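4. Recording a Wipe-Down

By now the Nerkolent headset is charged, strapped on and paired with your phone. If it isn't, go back to Section 3, where the swearing happens.

What follows covers the table-cleaning task, the first one most owners teach. You clean a table while the headset watches your hands. The recordings are uploaded, the training service chews on them overnight, and in the morning your arm has opinions on spills. It learns from what you do, including the parts you would prefer it hadn't noticed.

Before you start

You will need one table with a hard top, one trigger spray bottle, one cloth in a color that stands out from the table, and a spill. Cold coffee is good. Soy sauce is also good and smells worse.

CAUTION: Use only a cleaner that is safe for your table's finish. The warranty covers the headset and the arm. It has never covered a table, despite some very well-written letters.

4.1 Setting the view

1. Stand at the table where you would normally stand to clean it.
2. Open the app and tap Preview. Look down at the tabletop.
3. Tilt the camera until both hands stay in view when you reach for the far edge. Tighten the side knob.
4. Look up, look down again, and check that nothing moved. If the strap slipped, tighten it one notch. Two notches is a headache.

NOTE: Evening recordings are fine under ordinary ceiling lights. A shiny tabletop will throw some glare, and the arm has to get used to that the same way you did.

4.2 Making the recording

1. Put the spill on the table. Let it sit while you find the cloth you were holding a moment ago.
2. Press the temple button once. Wait for the tone.
3. Spray the spill and the area next to it.
4. Set the cloth down flat, spread your fingers and wipe at your usual speed. Slow, noble, television wiping produces an arm that takes all afternoon.
5. Keep the bottle in your other hand, ready for a second pass.
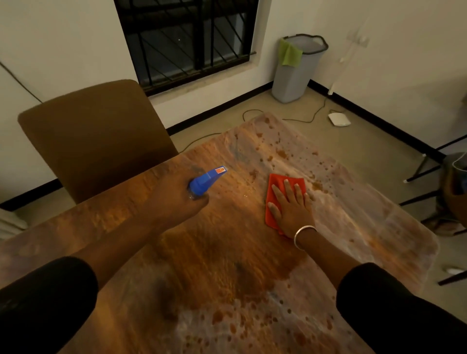

Sebastián Yáñez: My first batch was useless and it took me a week to work out why. I was spraying, putting the bottle down, wiping, then picking it up again, and the arm learned to put the bottle down beautifully. It would do that over and over beside a puddle. Please say somewhere that you should hang on to the bottle.

We are saying it in step 5, which was added in May with Mr. Yáñez in mind. Either hand may hold the bottle. Owners who switch hands between recordings should set Hand Preference to Mixed in the app, or the service will mark half their work as "unusual."

6. Fold or turn the cloth if it stops picking anything up.
7. Go over the streaks. The arm has no concept of "good enough" unless you supply one, so decide now how clean you want your tables for the foreseeable future.
8. Press the temple button again. Two tones mean the recording is saved. One long tone means storage is full and you have simply cleaned a table.

A single recording stops by itself after 180 seconds. If your spill needs longer than that, it is a flood, and floods are a separate task.

4.3 Doing it again

The service needs 15 good recordings before it will train anything. Vary the spill between them: drops in one, a smear in the next, a long dribble toward the edge you are standing at. Don't vary the cleaner and the cloth in the same session.

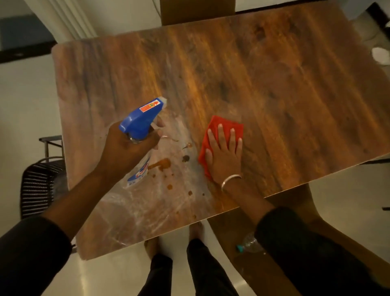

Move the spill, too. An owner who always spills in the middle gets an arm that wipes the middle, whatever has happened at the corners. Our own test arm, trained by Tariq Bajwa at the Langlois workshop, spent its first days polishing one perfect circle and ignoring a lake of tea.

The headset battery lasts up to eight hours, a figure that will outlive your enthusiasm for wiping. Recordings can be spread over several evenings. The count in the app carries over.

4.4 Throwing recordings away

Open Library and delete any recording in which:

- a hand was out of view during the wiping
- you answered the phone
- you gave up

Deleted recordings stay in Trash until the next upload. Once you are happy with the rest, tap Upload, leave the headset on its dock and continue with Section 5, Introducing the Arm to the Table. Move your mugs first.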